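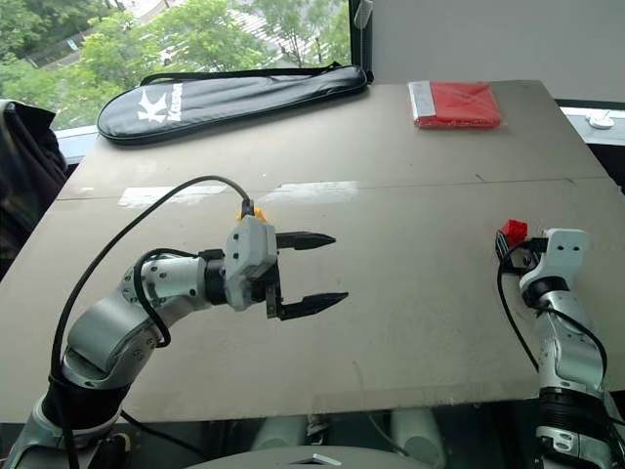 Gripper comparison, bench by the window
Feb 27, 2020

Left arm has the Kragh two-finger on it now, and I have to say I like it more than I thought I would! The fingers open nice and wide and the tips taper down flat, so it ought to get under thin things better than the old Rolmont did (that one had the fat rubber pads, and we all remember the business with the envelopes in October). I ran the open and close cycle 400 times with nothing in the fingers and had 3 faults, all on closing, all cleared by a plain reset. The Rolmont gave us 201 good cycles before I lost patience with it, so it isn't a fair match yet.

Things to watch. The black cable into the top of the wrist makes a big arc over the board, and I'd like Rohani to look at it before anybody turns the wrist past its usual range. She routed the one on the Clanora rig so neatly. The smaller loop at the middle joint is tight too, and I may redo it with a longer lead.

Glare off the board near the seam is strong with the window behind it. I want to try the overhead camera with the exposure pulled down, and a blind if that doesn't help.

Right arm stays parked until the Illungate controller has its new firmware. Log is saved as run 1276. Next up: soft pouches, then the thin cards, same speed for both grippers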